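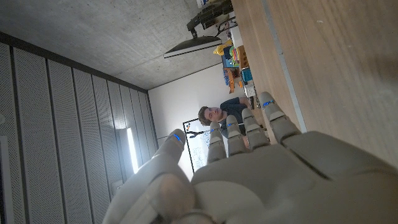

Tables, boards and pens: your questions answered

Hello, and thank you for looking here first! Most of what follows started life as notes passed between Yi-chun Chuang, who looks after bookings at the Larthorpe rooms, and me, and it has grown a good deal since we put the first version up in July. If you're using one of the rooms for a morning of writing, sorting, drawing or talking things through, I hope you'll find your answer somewhere below. It isn't in any clever order, I'm afraid.

Can I write on the whiteboard straight away, or do I need to ask?

Please do go ahead. The boards are there to be scribbled on and we'd much sooner see them used than kept spotless. The one thing we do ask is that you check whether the last group has written "please leave" in a corner. People are sometimes halfway through a plan that runs over several sessions, and it's a horrid feeling to come back to a bare board. If you're not sure, take a photo on your phone before you wipe, then leave a copy with Yi-chun at the desk.

The board still looks faintly blue after I've wiped it. Have I ruined it?

Almost certainly not! Blue does linger, and so does black if it's been up for a week or two. Try a clean dry cloth first (an old cotton tea towel is lovely for this), and if there's still a shadow, go over the mark with a fresh dry-wipe pen and rub it off while the new ink is wet. That shifts more than you'd think. For anything stubborn there's a bottle of Votness board spray in the cupboard. Spray the cloth and keep it off the wall, which is white and shows every drip.

Which pens are all right to use?

Dry-wipe pens on the boards, and whatever you like on your own paper. I keep the permanent ones in a separate tin with a strip of red round it, because they look so alike when you're in a hurry and the label has rolled round to the back. If you've picked one up and you're in any doubt, make a small dot right at the edge of the board and see whether it comes off with your thumb. I still do this myself after all these years.

Should pens be kept flat or standing up?

Flat, if you can manage it, with the cap pushed on until it clicks. Stood on end with the tip upwards, the ink settles away from the tip and you get that sad, scratchy line everybody blames on cheap pens. If you've got one like that, lay it down overnight and try it again before you throw it out. A pen left without its cap through lunch is another matter and probably is finished, so do put it in the bin and not back in the tray for the next person to find!

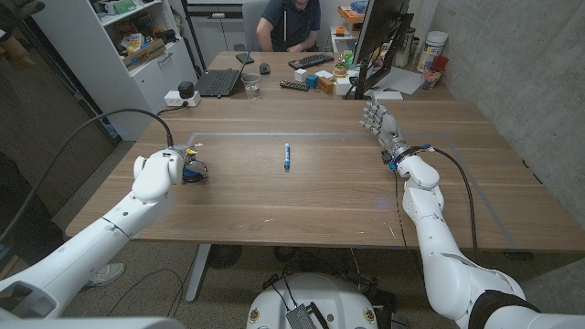
May I put tape on the tables?

Yes, and plenty of groups do. A taped outline is a very handy thing to have on a big table: it tells everyone where the shared things live, where the paper goes, or which bit of the surface to keep clear, and you don't have to keep saying it out loud. Press it down lightly along its length and give the corners an extra rub, as that's where sleeves catch.

All I'd ask is that you stick to low-tack tape and keep the printed or packing kinds for boxes. When you've finished with it, peel slowly and keep the tape low, almost folded back on itself, working along the grain of the wood. Pulling straight up is how we lost a little patch of finish on the table in the back room, and I'm sorry to say that one was me.

How long can tape stay down?

Up to 10 days is fine. After that the glue starts to go gummy, more so in warm weather, and it leaves a line that collects dust. If your group comes every week and wants its outline kept, tell us and we'll swap the tape for you.

There's a sticky line left behind. What takes it off?

Start with the ball of tape you've just peeled off and dab at the line with it, which picks up a surprising amount. Next, a barely damp cloth with a drop of washing-up liquid, wiped along the grain and dried at once. Please don't scrape with a ruler or a key, however tempting it is.

I've got pen on the tabletop. What now?

Don't panic, and don't pour anything on it. Dry-wipe ink usually lifts with a damp cloth if you catch it early. If it's permanent ink, leave it alone and tell us where it is, and Chak-lun Kong will have a go at it with his box of polishes. He restores old desks at home in the evenings and has rescued worse, including an entire shopping list. We use Indasance wood cream afterwards, a very thin coat, buffed well. One 1000 ml tin has lasted us through two winters, so there's no need to be generous with it.

Can we move the tables?

Of course, with two people and a proper lift. Dragging them rucks up the carpet and loosens the legs. Have a look underneath for bags, feet and cables before you start. The long tables in Room 166 are heavier than they look, so ask for a hand there.

What should we do before we leave?

Wipe the board unless you've marked it to stay, cap the pens and lay them in the tray, and take your cups back to the hatch. If a pen has run out, leave it on the desk so that we know to order more.

Do you sell the pens and tape?

We keep a few spares at the desk at cost price, and for anything larger you can order through our sister shop at Abu Hammour, where the low-tack tape is item 485 in the list. Do ring before noon if you need it the same week.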